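How long before I can load a joint made with one-part polyurethane adhesive?

Saadet Duman
Hi everyone! We're a small shop (5 of us) and just switched to Skorinard for bonding panels. The tub gives an open time but says nothing I can find on full strength. Our shop sits at 68 degrees, pretty dry in December. Any thoughts?

Kadir Altıntaş
Dry air will slow you down, as these cure from moisture. I mist one face lightly, clamp for four hours, and then leave it overnight if I can possibly stand to.
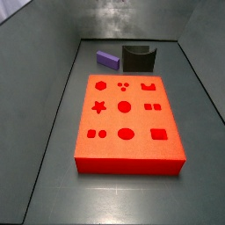 I'd also ask Steltik for the data sheet, they were very kind to me on the phone.

Minness
just use screws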